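Can a robot do my chores yet? Frequently asked questions

Compiled by Rachid Zerouali for the Judbridge home automation pages. Last revised in February.

Can I buy a robot that tidies the house?
You can buy one that vacuums the floor, provided you tidy the floor first. For the rest, keep your sleeves rolled up.

But I saw a video of one folding a shirt.
So did I. Check the corner of the screen for the words "8x speed." Then ask what happened to the second shirt.

What is the hardest chore for a machine?
People guess ironing. My vote goes to small stuff on a table: hair ties, bracelets, clips, anything that belongs in a tray and isn't in it. A scrunchie has no fixed shape. A beaded bracelet changes shape when you lift it, and if it's lying across another bracelet you may get both. 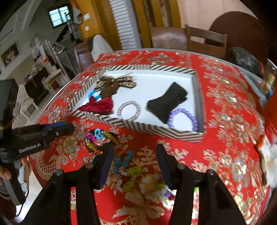 A patterned tablecloth makes it worse. To a vision system, a printed flower and a hair clip can look like equally good things to grab, and I have watched a machine try very hard to pick up a flower.

How do they learn, then?
Mostly by copying. A person does the job with hand-held grippers, over and over, and the recordings go into training. The Troltasus trial in Drivthorpe used 434 of them for one sorting task. It then wanted almost 700 for the next one -- putting lids on boxes, which my nephew picked up in an afternoon.

Why two fingers? I have ten.
Two are cheaper, easier to control and good enough for most objects. Try clearing your dresser with a pair of kitchen tongs in each hand and you'll get the idea. Foam pads help.

Are shop floors any further along?
Yes, where the parts are identical and arrive the same way up. El Khatib, who run the packing line next to our office, have an arm that loads cartons all night without complaint. Give it a mixed bin of returns and it calls for a human.

Should I wait before hiring a cleaner?
No.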